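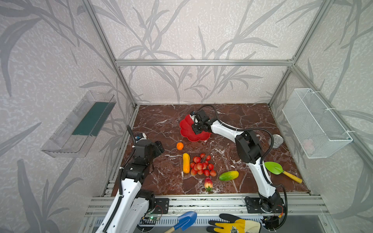
About Vodon

Vodon records manipulation demonstrations for teams training robot policies. The company was founded by Kalliopi Moschos and works out of a converted print shop on Chatzigeorgiou Street.

Our standard cell, the Clarnonel, carries 2 arms on a common aluminum rail, with a fixed camera covering the workspace. Operators teleoperate both arms through household tasks: moving bowls, sorting produce, clearing a tabletop. Objects are repositioned between episodes, and backdrops and table surfaces are changed on a set rotation.

Each operator completes 42 hours of training before any of their episodes enter a dataset. Failed grasps are labelled and kept — clients can filter them out. Review takes place in Veken, our in-house annotation tool, and finished batches are delivered within 72 hours.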